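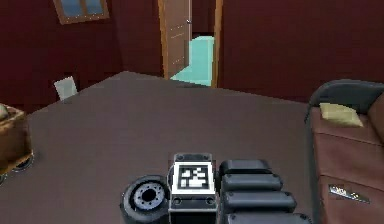

Davonix moves room-clearing work at Orham into simulation first, with cleaners setting the tasks

Furniture rental company Goodwin and automation firm Davonix have signed an agreement covering the use of robot arms at Goodwin's returns centre in Orham, where rented household furniture is cleaned, checked and sent back out to customers.

Under the agreement, every task given to an arm on the floor will first be run in simulated living rooms using Sirkano, the Davonix software for testing grippers among ordinary furniture. A task has to be completed 100 times in a row in simulation before it is tried in the building. The first tasks are lifting cushions off sofas and picking up small items left on the floor.

The returns centre employs 36 people. Goodwin has confirmed that no positions will be cut during the agreement and that hours and penalty rates stay as they are. Four cleaners have moved into a new role, task lead, which carries a higher pay grade. Task leads decide which jobs are put forward for the arms, watch the simulated runs and can send a task back if they are not satisfied with it.

"Most of the sore backs here come from bending down to sofas all day, so we started with that," said Paora Hollis, one of the four task leads. "I knew nothing about software. What I do know is how a cushion gets jammed behind an armrest and what people leave lying on a floor. The Davonix team had the rooms too tidy at first and we told them so."

Simulated rooms in Sirkano are changed from run to run. Wall colours, lighting, doors and the position of furniture can all be altered, and task leads can ask for a layout they have met at work. The software currently holds 500 room layouts, 32 of them requested by Orham staff.

The arms will work in a marked area at the northern end of the building. Staff will continue to do all leather care, stain treatment, repairs and final inspection by hand. An arm will stop when anyone steps into the marked area, and any employee may shut it down without asking a supervisor first.

Training takes two days and is paid at the normal rate. Sessions are held during rostered hours – evening staff have their own session starting at 4 pm – and are open to casual employees as well as permanent ones. Staff who would prefer not to work alongside the arms can stay in their present section.

The first arm is due to start work in September. Goodwin will review the arrangement with staff after the first three months, and the results will be posted in the lunch room at Orham.

Media enquiries can be directed to the Davonix communications office.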